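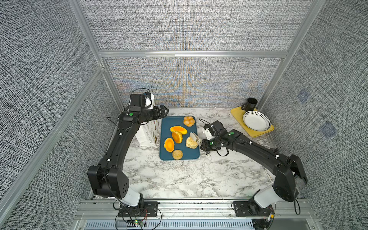 Taking bread round as a gift – tray, tin or bag?

catuvau_baker
I'm giving a mixed lot of breads to a neighbour in May. There's a flower-shaped bun, a sesame one, two orange shells and some pale round biscuits. I normally lay them out on a blue tray first to see what goes with what, then pack them. Last time the sesame seeds got into everything. What do you all do?

K. Chauke
Biscuits at the bottom, stacked flat. Sesame bun in its own greaseproof bag. The shells go in last, open side down, or the edges chip.

swanepoel40
Disagree about the shells. Open side up and put a biscuit inside each one. I've done it that way for years and lost 2 in all that time.

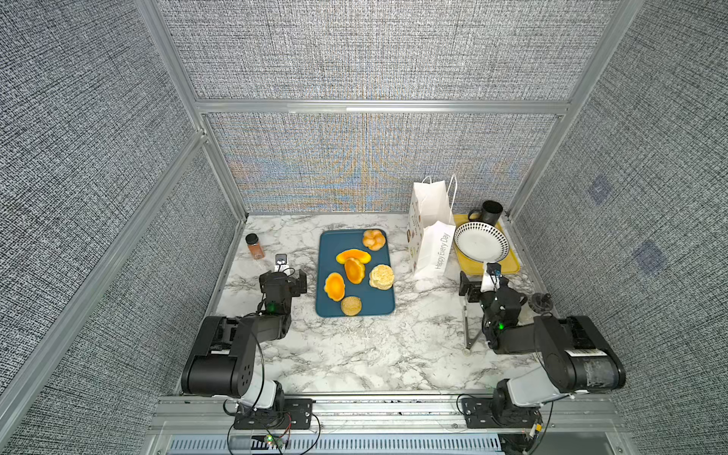 Re: Taking bread round as a gift – what to carry it in

lendness_lou
I'd leave them on the tray and cover it with a clean tea towel. Paper bags are fine for one loaf but a mixed lot slides to the bottom and the soft ones get squashed.

K. Chauke
A tray means the neighbour has to give you the tray back. I lost a good one like that. Use a bag with a flat base and cut a bit of card to fit it.

catuvau_baker
I don't want to part with the tray either, so it'll be a bag. I like the white paper ones with rope handles and "Happy Every Day" on the front, with the bunting.

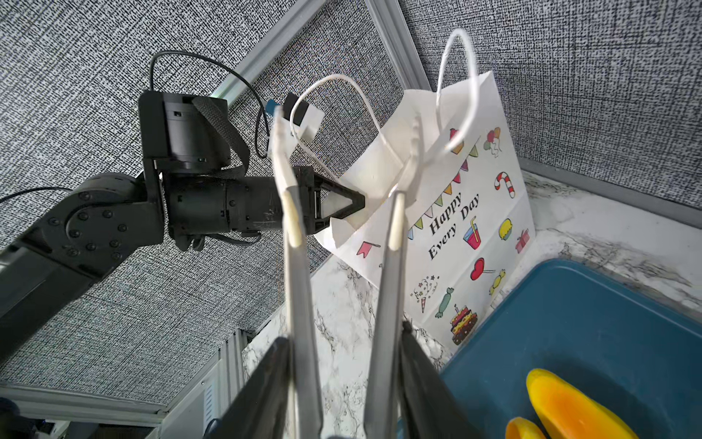

They suit any occasion, so I don't have to keep separate birthday ones in the drawer. Is paper strong enough, though? The lot comes to 700 g on the kitchen scales.

swanepoel40
Easily. Hold both handles together and keep a hand under it on the stairs.

lendness_lou
Still say tray. But if it's a bag, pack it the same morning – buns left in paper overnight go hard.

catuvau_baker
Will do. Card in the base, sesame bun wrapped. I'll try one shell each way up and report back on Wednesday.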